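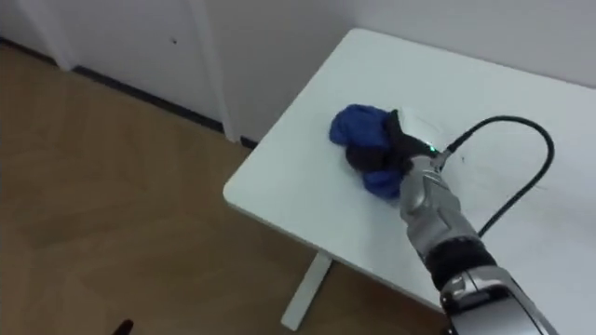

Section 4. Cable routing, work area rules and cloth-handling sessions

4.1 Scope

This section applies to all sessions in which a Tulico upright unit handles soft goods (cloths, towels, garments) at a table or desk. It covers preparation of the area, cable routing, the start sequence, handling limits and shutdown. Arm calibration is covered in Section 3. Network set-up is covered in Section 2.

Read the whole section before the first session. Operators must also have completed the Lernia floor safety module. A module completed before April must be repeated, as the stop procedure has changed.

4.2 Terms

Operator: the person who runs the session and holds the stop control.

Observer: any other person in the room.

Work surface: the table or desk top on which the item is placed.

Reach zone: the area either hand can reach with the arm fully extended, plus the margin set on the site sheet.

4.3 Preparing the work area

1. Place the work surface against a wall or a fixed partition. Check that all feet stand flat and that the surface does not rock when pressed at each corner.

2. Clear the work surface of everything except the item to be handled. Cups, tools and phones are not permitted on it during a session.

3. Wipe the surface with a dry cloth. Do not use polish or spray cleaner.

4. Walk the floor from the control station to the work surface. Move loose items out of the reach zone. Cables that must cross the floor are to lie flat, with slack kept away from the feet of the unit.

5. Check that fire equipment and exits can be reached without passing through the reach zone.

6. Record the check on the session card in Trello. The card must be open before power is applied.

NOTE: Furniture that shares the room with the unit may stay in place if it is outside the reach zone. Garment racks and other items on light frames are to be treated as movable, and their position checked at the start of every session.

4.4 Routing the cables

Overhead cables carry load only when they are fitted for it. A signal or power cable must never be used as a support line.

1. Lead overhead cables down to the unit with enough slack for full travel of both shoulders.

2. Move each arm by hand through its range with the power off. Watch the wrist cable. It must form an open loop at all positions and must not pull tight at the connector.

3. Check that no loop can catch on a table corner or pass between the fingers when the hand closes.

4. Tie cables along the forearm at the marked points only. Do not place ties over joints.

CAUTION: A wrist loop that drags across the work surface can move the item and spoil the grip. If the loop touches the surface at any point in step 2, shorten it and repeat the test.

4.5 Standing position

The unit works beside or in front of the surface, with both feet flat and the knees slightly bent. One hand works on the item. The other arm hangs clear of the body and of the furniture.

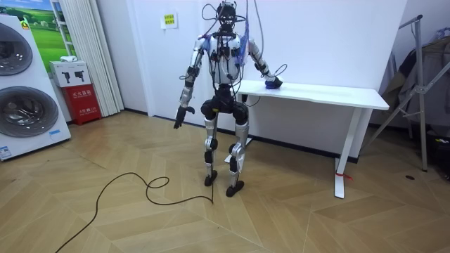 Figure 4-2. Unit at the desk, one hand on the work surface, the other arm at the side.

1. Bring the unit to the marked position with overhead support engaged.

2. Set both feet flat. Do not start with a foot on a cable, a strap or the foot of the desk.

3. Lower the idle arm until the hand is below the level of the work surface.

4. Confirm that the head cables do not cross the path of the working arm.

4.6 Start sequence

1. Operator announces the start. Observers leave the reach zone.

2. Operator tests the stop control — once before power-on and once after.

3. Apply power. Wait for the ready message at the control station. If the message does not appear, remove power and go to 4.9.

4. Place the item on the work surface by hand with the arm paused.

5. Release the pause and begin the task.

WARNING: Never place, straighten or remove an item while the arm is active. Pause first, every time, including for small corrections.

4.7 Handling limits

Use one item at a time. Cloths may be presented flat or bunched, but the session card must state which.

The hand may press the item against the work surface while closing. If the fingers fail to close on the item after 2 attempts, pause the arm and reset the item.

Inspect the finger pads every 217 grips. Replace them at 1,000 grips, even if no wear can be seen. Lint on the pads is removed with a soft brush — compressed air is not to be used near the wrist.

4.8 Shutdown

1. Pause the arm and remove the item.

2. Engage overhead support and check that it is holding.

3. Remove power at the control station, then at the wall.

4. Enter the grip count on the session card and close it.

4.9 Faults

No ready message: check the wrist connector, then the head connector. Restart once only.

Arm stops during a grip: do not pull the item free. Remove power, then open the fingers by hand.

Fault 3268 is logged by the control station as 3,268 and is the same fault. Report it to Koskela service with the session card attached. Do not restart the unit until service has replied.

Section last revised Wed 13 May.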